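Prekent House Kitchen: Dishes, Rack and Counter
Picture gallery

The shared kitchen at Prekent House in Sernport serves residents on 2 floors and is open from early morning until late evening. Its rules on washing up were revised in November, following a survey to which 126 residents replied. The gallery presents the crockery and counter area to which the new rules apply. Siobhán Ó Briain, house manager, is responsible for the text.

Plates are to be placed upright between the tines, with mugs and cups in the remaining space. Mugs should be set upside down.
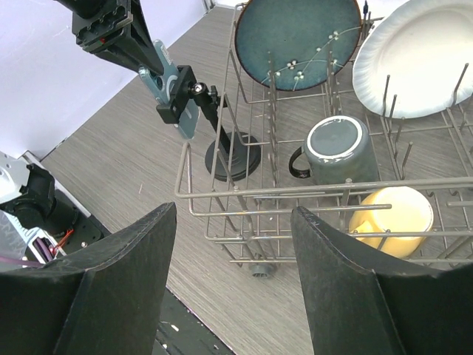
Residents are asked to leave room between pieces and to return dry crockery to the cupboard before adding more. The house spent 2,743 on tableware last year, most of it to replace chipped plates. The current stock was supplied by Ó Conaill and is intended to last several years.

Personal items are a separate matter. Telephones, keys and chargers may be set down on the counter for short periods, at the owner's risk. Articles left overnight are taken to the front office and held there until Thursday.
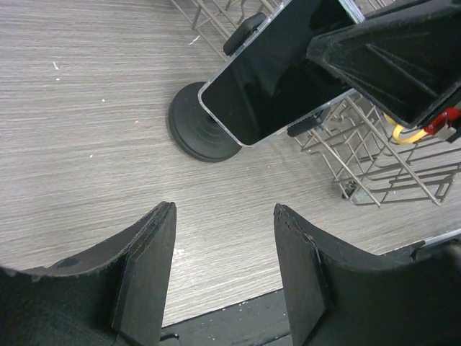

Smartphone in a clear case, with a round black base on the tabletop.

A number of residents asked whether telephones should be allowed near the rack at all. The matter was discussed at the autumn house meeting, where opinion was divided.

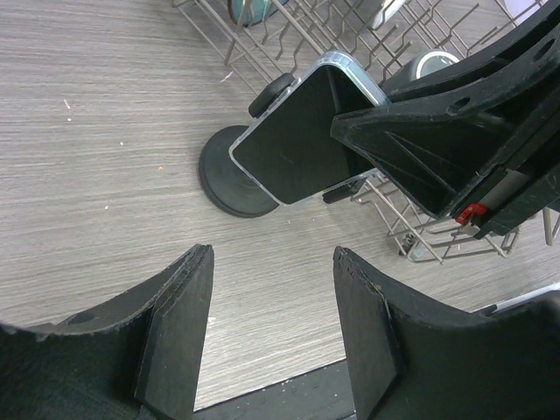
Kullier wrote that a telephone is needed for recipes and timers, and that a marked space well away from the dishes would satisfy most people. The suggestion has been accepted for a trial period. The space will be to the left of the rack, and the rack itself should not be moved to make room for other articles.
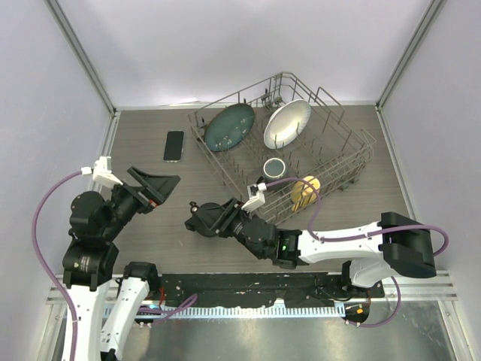

Wire dish rack with two plates standing upright; a black smartphone on the tabletop to the left.

Comments on the revised rules may be left at the front office.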